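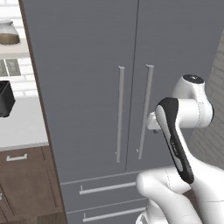 Rule 62 of the Dunstan household code said that a machine must not leave a door open while it waits for an answer. Digby Tuhiwai had written it himself, and in August he was asked to take it out.

The request came from Kevov, which had 1,000 arms working in kitchens between Cisalholm and Prerkville. Their letter was two pages long. It said the rule slowed the machines down.

"They want a time limit instead," said Rawiri Wihongi. He had the desk across from Digby and the trials to run. "Leave it open as long as you like, up to 100 seconds."

"What did you tell them?"

"That I'd run it and you'd watch."

They put the trial up on the big screen after lunch. Digby ate an apple and took notes.

The rule had come from his mother's house. Her arm had asked her whether she wanted the soup or the rice, and she had gone to find her glasses and then sat down. When Digby came by that evening the kitchen floor was wet and the milk was warm. The arm was still waiting politely for its answer.
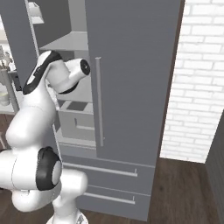 Digby had never told Rawiri about the soup. He thought a rule should stand up without a story behind it. On the screen the left door was open and the right one shut, and the arm's wrist was level with the gap. He could see a shelf and the crisper drawer behind it.

"It's asked its question," Rawiri said. "I'm not going to answer."

"Start the clock."

Rawiri started it. Digby put down the apple core and watched the door.

"Would you shut it?" Rawiri asked after a while. "If it was you standing there?"

"My mother would have told me to."

Rawiri looked at the clock, then back at the letter. He picked up a pencil and wrote "keep" next to the number.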